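Žofie Koubek
Flenberg Knitters

1/ Right, jumper thread, because four of you asked how I fold stripy knits so they don't end up in a heap at the back of the drawer. Kettle's on, bed's cleared, here we go!

2/ First thing: stop hanging them. I hung a lovely one all winter and by May it had shoulders like a coat hanger and sleeves down to my knees. Knitwear lives flat or folded in this house now, end of.

3/ I do all of mine on the bed. The kitchen table's too narrow and there's always jam on it. A smooth sheet is perfect (mine's the big floral one, yes, the one Zdislava calls the garden centre).

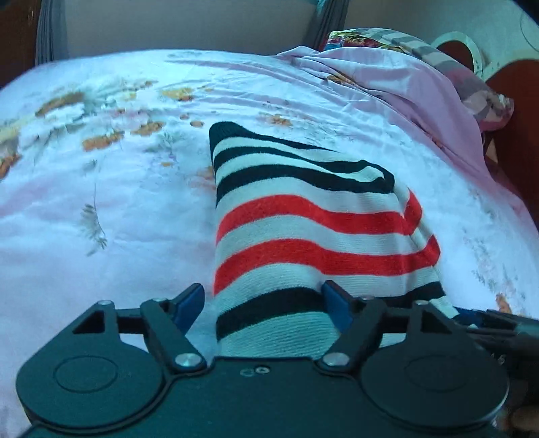
4/ Anyway, before folding, have a good feel along the cuffs and hems. Ribbing loves to roll up on itself, and if you fold it rolled it stays rolled. Flatten it with your palm. No iron!! Eduard ironed his once and we don't talk about it.

5/ Then lay the whole thing out and let the stripes do the work. If they're running straight across, you're straight. If they dip at the sides, give the edges a little tug until they behave. Sleeves come in after that, one at a time.
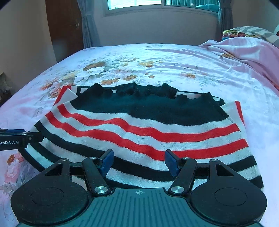 Flenberg Knitters · Care & Mending Group

6/ Don't fuss over the neck. It always bunches a bit on a chunky knit and I just pat it down at the end.

7/ Sides in to the middle, so you've got a long strip. Smooth it from the hem upwards. I stop there if it's going in the long drawer, and fold it again in thirds for the shelf.

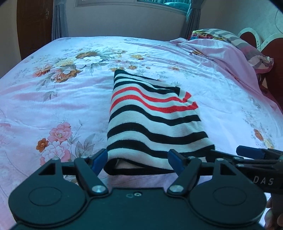

Black, white and red stripes, folded into a long strip.

8/ Niloufar asked about moths. Lavender bags, and change them when they stop smelling of anything. I also shake everything out every 8 weeks or so I tell people.

9/ And for Radoslava: yes, you can do cardigans like this, just button them first. Every button, even the fiddly top one.

10/ That's me done, the tea's gone cold. Next time it's darning elbows, so dig out your holey ones and bring them along to Caltetstead. I've got red wool to spare if anyone's short.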